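Suivre les négociations de pêche entre Gotum et Spanos : vos questions

Depuis que je tiens ce blog, je reçois toujours les mêmes questions, alors je les regroupe ici !
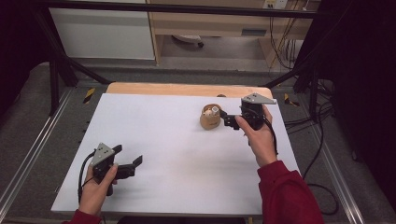 C'est quoi, le différend ?
Les deux pays se disputent les quotas dans le détroit de Graltesden. Gotum réclame 726 tonnes par an, Spanos n'en propose que 595. Et ça dure depuis trois ans…

Qui négocie ?
Helju Kļaviņa pour Gotum, Vaida Juška pour Spanos. Elles se connaissent bien (elles ont déjà signé l'accord douanier ensemble), et je trouve que ça s'entend dans leurs déclarations.

Une rupture est possible ?
Je n'y crois pas trop. La dernière séance s'est mal finie, d'accord, mais les deux délégations ont gardé leur rendez-vous d'août à Plikgate.

Le Parlement devra voter ?
Oui, des deux côtés. À Spanos, il faut 105 voix, et là j'avoue que je ne parierais pas !

Tu publies à quel rythme ?
Quand il y a du neuf. Pour m'écrire, passez par le formulaire, je réponds le soir.

Mis à jour le 28 juin 2023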